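Final report, Household Tasks group, Brallthorpe
Elīna Jankauskaitė and Noel Dagdag
November 29, 2021

Question we picked: can a machine do kitchen chores yet? Not a demo, a chore. Something you'd hand to a kid after dinner. We went with cups and a mug rack. Two arms, brown mat on a white table, a white faceted cup, and a wooden rack with pegs. 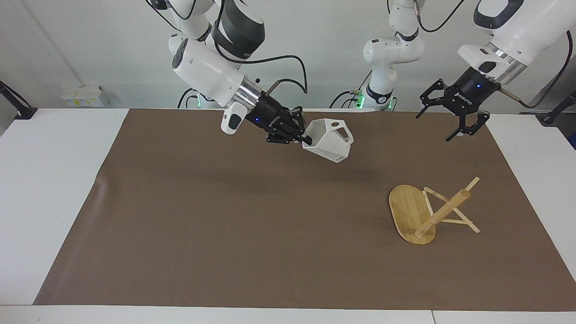
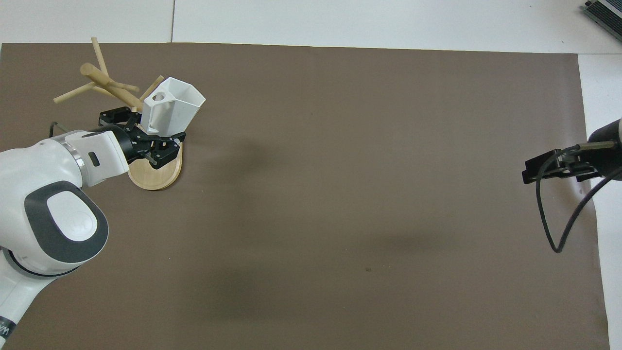
Task as we wrote it in the plan: pick up the cup, get it onto the rack, let go, cup stays. Rack standing or lying down at the start, the program doesn't know which. We did 26 runs. 19 counted as done under our rule (cup on a peg, nobody touches anything for the whole run). The other seven are in the table at the back.

What went wrong, mostly letting go. Grabbing is fine. The rim is thin and the fingers close on it well from almost any side. But opening the fingers moves the cup a little and a little is enough. Noel thinks a slower release fixes it, Elīna thinks the grip point is wrong to begin with. We didnt have time to settle it.

Second problem is the rack when it's down. A person would use one hand to stand it up and not even think. With two arms you have to plan who goes first, and the arms need to stay out of each others way. In 3 of the bad runs one arm just waited for the other until the timer ran out. Nothing crashed. It looked like two people at a door.

Speed. Slow. We capped each run at 100 seconds and a lot of the good ones used most of it. Noel racked the same cup by hand and we didn't bother timing it because it was over before the stopwatch was out.

Compared to shop work: we visited the packing floor at Rudov in Sokville for background. They have an arm there that moves trays all day. Same tray, same spot, same height. Their shift lead's point was that the arm isn't smart, the floor around it is arranged so it doesn't need to be. A kitchen isn't arranged like that. Cups come in diffrent shapes and the rack is wherever somebody left it. We think this is the main reason shop floors are ahead and homes aren't.

The Pillai paper from our reading list says roughly the same about folding towels, see references.

So can it do the chore? With one cup and one rack, on a clear table, with us standing there, most of the time yes. With a real sink of dishes no. No glass, no water, nothing stacked in our setup, so we can't claim anything about those.

Things we'd change:
- write the done/not done rule before the first run, we changed it once and had to throw out a morning
- more than one shape of cup
- log which arm moved first, we only started doing that halfway

Noel is keeping the setup till January if the next group wants to pick it up. Code is in the shared folder, read the notes file first, the older config has the wrong table height in it.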